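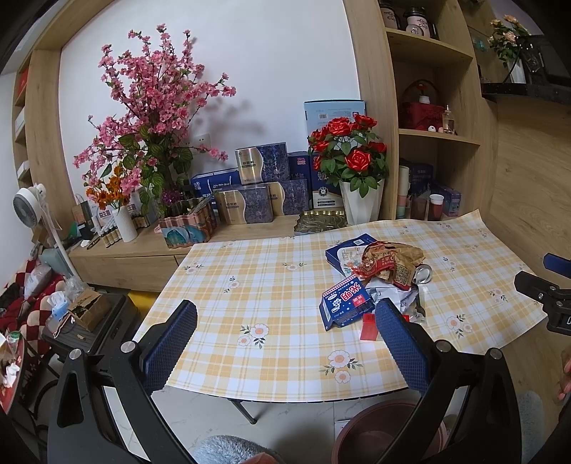

Daisy Plaid Tablecloth in yellow and white, on the table at home.

Daisy Plaid Tablecloth, Yellow/White
Pirkton Home | Item 2862

I've sold a lot of tablecloths in this shop and this is the one I keep taking home for myself! It's a soft yellow-and-white plaid with little white daisies printed over it, and it makes me feel like it's April no matter what the weather is up to. I had it down with the usual pile on top (boxes, bags, wrappers, you know how a table gets) and it still looked cheerful.

It's lovely with flowers, too. I keep pink blossom branches on the cabinet behind mine, plus orange ones in a ribbed white vase and some red roses, all artificial, and the yellow gets along with every one of them.

Care: I wash mine cool and hang it up while it's still damp. No bleach please, the yellow won't thank you. A warm iron on the back if you like it crisp (I usually skip that part).

Goes with: the Hanusgate seat pads, item 589, and the plain white Jindier napkins, sold in packs of 10.

Orders placed before noon go out the same day. If you're stuck between two sizes, measure your table and send me a note, and I'll tell you how far the cloth will hang down each side.

In stock. Add to basket | Save for later | Ask me a question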